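June, workshop notes, 7:15 am

Coffee first, then the rear diff on the old truck. I drained it last night and left the pan covered so I could look at it in daylight. There's a bit of gray paste on the magnet, no chips, so I'm calling it fine and moving on! The breather hose is another story (split right where it clips to the chassis), and that's probably how the water got in at the Yordanov crossing. New hose is on, routed up behind the tail light this time, with 2 extra clips.

Odometer says 374 miles since the last fluid change. Way too soon to be doing it again, but milky oil is milky oil. 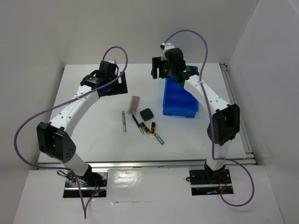
Both arms over the table, small items and the blue tray.

Tires next. I've been running 15 psi on the Skullum trail and everybody keeps telling me to go lower for the ledges. Tried 13 on the last trip and the truck crawled up the second step like it was nothing, but I did burp a little air out of the left front on the way down, so I'm going back to 15 until I sort out that bent rim. If anyone borrows the Foltetti compressor, please put the short hose back with it. I spent half an hour hunting for it.

Also pulled the skid plate to get at the transfer case bolts. Two were finger loose (yikes). Cleaned the threads, blue threadlocker, torqued them, put a paint mark across each head so we can check them at a glance at lunch stops.
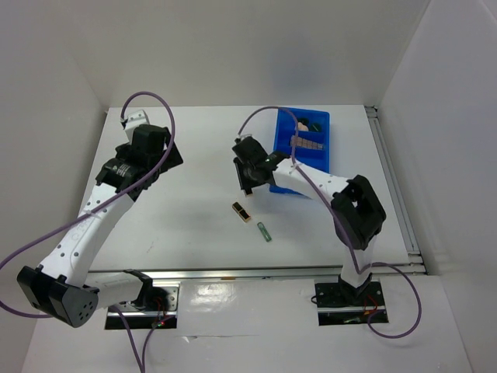 Left gripper, nothing in it.

Still to do before Evard: grease the front driveshaft, find the rattle under the passenger seat, and rewire the rock lights, which come on with the horn. Ordered a new relay and a bag of the good crimp connectors. Skid plate goes back on tonight if I can find the fourth bolt.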